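[bimanual-list] Re: How many examples before you train?

From: Tomoyo Morikawa
To: bimanual-list
Date: 18th October
Subject: Re: How many examples before you train?

Hi Borghild, hi all,

Sorry for the slow answer, I wanted to finish the current batch before I opened my mouth. Quoting you so I don't wander off (I will anyway):

> Borghild Lindholm wrote:
>
> We're at 122 episodes on the Curstead task and the policy
> still dithers right before it closes the grippers. Do we just
> need more, or are we recording the wrong thing? Also, do you
> change the background between sessions or leave it alone? The
> Arai people told us to leave it alone and I'm not convinced.
>
> Borghild

More might help, but I'd look at what you have first. We had the same dithering in the summer, and when I sat down and watched the episodes one after another, it was all me! I was slowing down before every grasp to line things up, sometimes stopping dead for a second or two, and the model had picked up my nerves perfectly. So now I practice the motion until it's boring before I hit record, and I throw out any episode where I can see myself thinking. We recorded 284 for the last task and kept 209. It hurt a bit, but the smaller set trained better than the whole pile did.

On the grasp itself, both arms come in at more or less the same time for the soft orange thing, one gripper pointing down onto it and the other pressing in from the right. I try to keep that order of business the same through a whole batch. If I feel like trying a different approach, it gets its own batch and its own label. 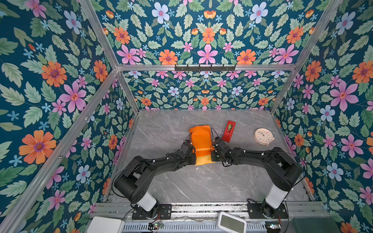
Backgrounds and clutter

I'm half with Arai on this one. We leave the walls alone within a task and swap the paper between tasks, and yes, ours is very flowery at the moment – plain gray walls gave us a policy that fell apart as soon as somebody walked past in a bright sweater. What I do change all the time is the stuff on the table. Something comes in, something goes out, the main object gets turned a little or pushed somewhere new. I used to do this whenever I remembered, so of course I'd get long runs with everything in the same spot. Now there's a list taped to the monitor and I change the layout every 10 episodes, whether I feel like it or not.

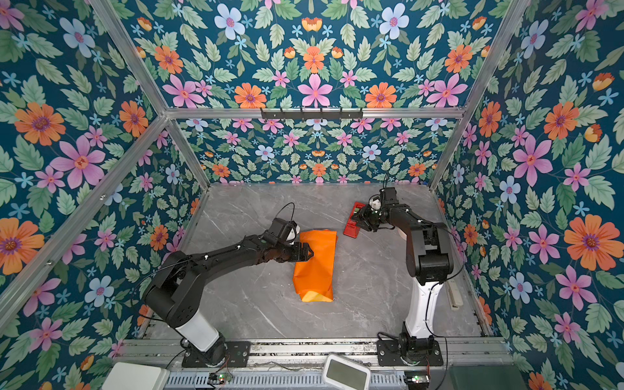

Labels are where I'd spend your next free afternoon, if you get one. Ours were a mess until Findavance sent us their naming sheet, and the big thing I took from it was to write down what each arm is doing separately. Take a moment with the left gripper down on the upper right part of the orange piece while the right one is hovering by the red object near the back wall. My old label for that would have been "tidy table", and good luck learning anything from it! These days the left arm gets its line and the right arm gets its line, and "hover" and "grasp" are different words that I'm not allowed to mix up. It adds maybe a minute per episode. I grumble, then I do it.

A couple of leftovers. Are you logging failed grasps in a folder of their own or deleting them? I'd keep them. Sundent's playback script can skip a folder if you pass it the name, so they won't get in the way. And what rate are you recording the joints at? If it doesn't match your cameras, that could be some of your dithering too, and it's a much nicer fix than recording everything again.

I'm hoping to have the next set ready in December and can share the label file before that if it's useful – just shout.

Tomoyo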